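**Flekgate 917 condensate pump**

The Flekgate 917 removes condensate from wall-mounted air conditioners and small condensing boilers where a gravity drain cannot be run. It is supplied as a two-part set: a float reservoir, fitted below the indoor unit, and a separate pump body, fitted in the line cover or ceiling void.

The reservoir must sit level. A tilt of more than 3 degrees in either direction will affect the float and may cause short cycling. Keep the suction line between reservoir and pump body under 2 m, with no loops. 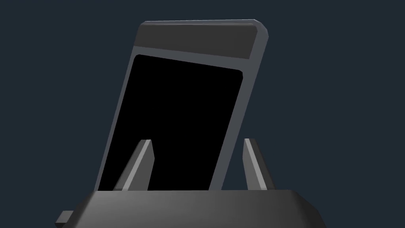 Discharge tubing is sold by the meter or in 100 m reels. Use the clear grade indoors and the black grade wherever the line is exposed to sunlight. Secure each joint with the clips provided; do not use cable ties on the pump outlet.

The high-level alarm contact is normally closed and should be wired in series with the cooling demand signal. Units installed without the alarm connected are not covered for water damage.

**Variants**

- 917: standard reservoir, for single indoor units
- 917 Urban: low-noise mounting kit, for bedrooms and offices
- 917 L: larger reservoir, for boilers. Acid-resistant seals

The filter in the reservoir should be rinsed at the start of each cooling season and again in October if the system is also used for heating. Replacement filters come in packs of 3.

Older Zuvia reservoirs fit the 917 pump body with the adapter lead. They do not fit the 917 L.

Stocked at Custholm. Trade orders placed before 2 p.m. ship the same day.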